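Jaramillo Tischset, Datenkarte und Readme
Stand: 7. Oktober 2025

Erst mal hallo und danke fürs Herunterladen! Ich schreibe diese Karte so, wie ich sie selbst gern gelesen hätte, als ich mit gekauften Datensätzen angefangen habe, also mit den Stellen, an denen es hakt. Wer nur die Dateistruktur sucht, springt bitte gleich nach unten zu „Was im Ordner liegt“.

Worum geht's?
Jaramillo ist unser Datenpaket für zweiarmige Roboter mit Fingerhänden. Es gehört zum Diritz-Kit (zwei Arme, zwei Hände, Kopfkamera, Steuerrechner), läuft aber auch ohne das Kit, wenn ihr eure eigenen Gelenkwinkel umrechnen mögt. Drin sind 4000 Episoden, alle ferngesteuert aufgenommen, alle am Tisch, alle mit Lebensmitteln und einfachem Geschirr. 3000 davon sind fürs Training gedacht, der Rest ist zum Prüfen und Herumprobieren da. Verkauft und betreut wird das Ganze von Ploler, und bei Ploler sitze ich und beantworte die Mails (meistens am selben Tag, im Februar eher nicht, da ist Inventur und ich bin unausstehlich).

Warum Essen?
Weil unsere Kunden danach gefragt haben! Das erste Paket hatte Würfel und Becher, und die kann inzwischen fast jeder greifen. Ein Brötchen gibt nach, eine Scheibe liegt platt auf dem Tisch und bietet den Fingern fast keine Kante, und beides sieht von Stück zu Stück anders aus. Wer eine Küchenhilfe oder eine Ausgabestation bauen will, kommt daran nicht vorbei. Dazu kommt, dass so ein flacher Teller als Ziel gemein ist: Der Rand ist niedrig, man streift ihn leicht, und dann rutscht alles.

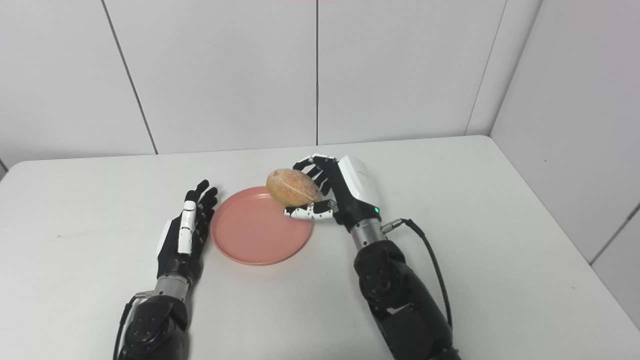
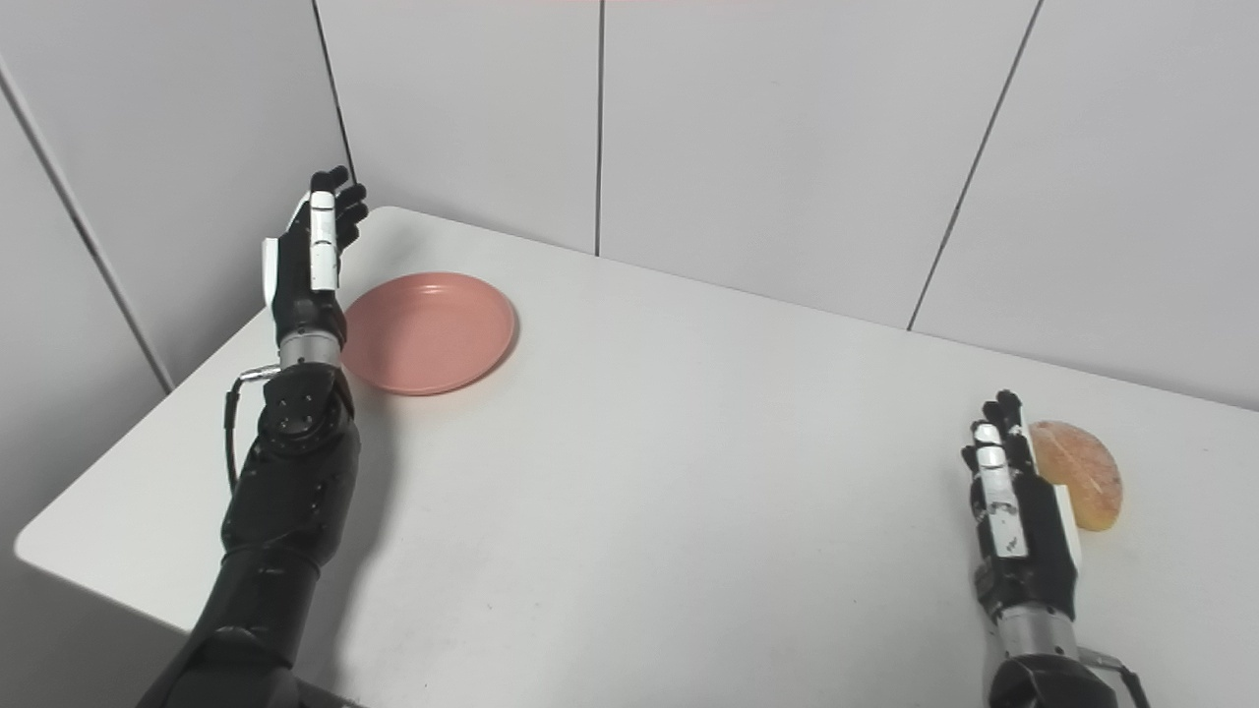

Zu den Händen bekomme ich die meisten Fragen, deshalb hier etwas ausführlicher. Im Paket steckt für jede Episode die Stellung beider Hände, auch wenn nur eine etwas zu tun hat, und ich würde euch dringend raten, die zweite nicht wegzuwerfen. Wenn die rechte Hand das Brötchen über den Tellerrand hält, Finger von oben und hinten, Daumen darunter, dann steht die linke offen neben dem rosa Teller, und genau diese Stellung muss euer Modell auch lernen. Sonst fängt der zweite Arm irgendwann an zu wandern und räumt euch das Geschirr ab (fragt nicht nach unserem ersten Versuch mit Suppenschalen). Beim Umrechnen auf fremde Hände ist der Daumen der heikle Teil. Bei Greifern mit nur zwei Backen würde ich die Fingerwinkel zu einem einzigen Öffnungswert zusammenfassen und es dabei belassen, das funktioniert bei uns erstaunlich gut.

Was im Ordner liegt
Jede Episode hat einen eigenen Unterordner. Darin findet ihr:
das Video der Kopfkamera,
eine Tabelle mit den Gelenkwinkeln von Armen und Fingern,
eine kurze Textanweisung auf Deutsch und auf Englisch,
eine Notizdatei, falls beim Aufnehmen etwas komisch war.
Die Notizdatei fehlt, wenn es nichts zu notieren gab. Euer Ladeskript sollte das aushalten! Unser mitgeliefertes tut es, ein paar selbst geschriebene, die ich gesehen habe, sind daran gestorben.

Loslegen
Entpacken, den Pfad in der Datei einstellungen.txt eintragen, dann das Prüfskript starten. Es geht alle Ordner durch und meldet, was fehlt oder beschädigt ist. Danach könnt ihr mit dem kleinen Startpaket anfangen, das sind 200 Episoden, die ich selbst ausgesucht habe. Die passen auf jeden Laptop und reichen, um zu sehen, ob eure Umrechnung stimmt. Bitte macht das wirklich zuerst, ich habe schon Leute erlebt, die tagelang trainiert haben und dann feststellten, dass links und rechts vertauscht waren.

Bosia, der Betrachter
Bosia liegt als eigenes Programm bei und spielt Video und Gelenkkurven nebeneinander ab. Schön ist es nicht, das gebe ich zu, aber man kann Episoden markieren und die Auswahl als Liste speichern, und dafür liebe ich es. Auf manchen Rechnern braucht das Fenster beim ersten Start ziemlich lange. Einfach warten. Wenn die Kurven leer bleiben, stimmt fast immer der Pfad nicht.

Was nicht so toll ist
Die Umgebung ist sehr aufgeräumt: weißer Tisch, weiße Wände, gleichmäßiges Licht. Zum Anlernen ist das prima, für eine echte Küche mit Fenster, Kacheln und Krümeln reicht es allein nicht. Mischt bitte eigene Aufnahmen dazu, auch wenige helfen. Kraftwerte aus den Fingern gibt es in dieser Ausgabe noch keine, daran arbeiten wir, und ich verspreche lieber kein Datum. Flüssigkeiten kommen gar nicht vor. Und die Textanweisungen sind manchmal etwas eintönig, da habe ich nach der Mittagspause hörbar keine Lust mehr gehabt, neue Formulierungen zu erfinden. Wer will, schreibt sie um, die Lizenz erlaubt das.

Lizenz und Preis
Eine Lizenz gilt für 5 Arbeitsplätze in einer Firma oder einem Institut. Trainierte Modelle gehören euch, die dürft ihr auch verkaufen. Die Rohdaten weiterzugeben ist nicht erlaubt, auch nicht in Auszügen, mit Ausnahme einzelner Standbilder für Vorträge und Veröffentlichungen. Käufer des Diritz-Kits bekommen das Paket ohne Aufpreis dazu. Alle anderen fragen bitte nach einem Angebot, Hochschulen zahlen weniger.

Fehler gefunden?
Schickt mir den Namen des Episodenordners und einen Satz dazu, was euch auffällt. Ein Bildschirmfoto aus Bosia ist Gold wert. Korrigierte Episoden kommen mit der nächsten Ausgabe, und die alten Ordnernamen bleiben erhalten, damit eure Listen weiter funktionieren.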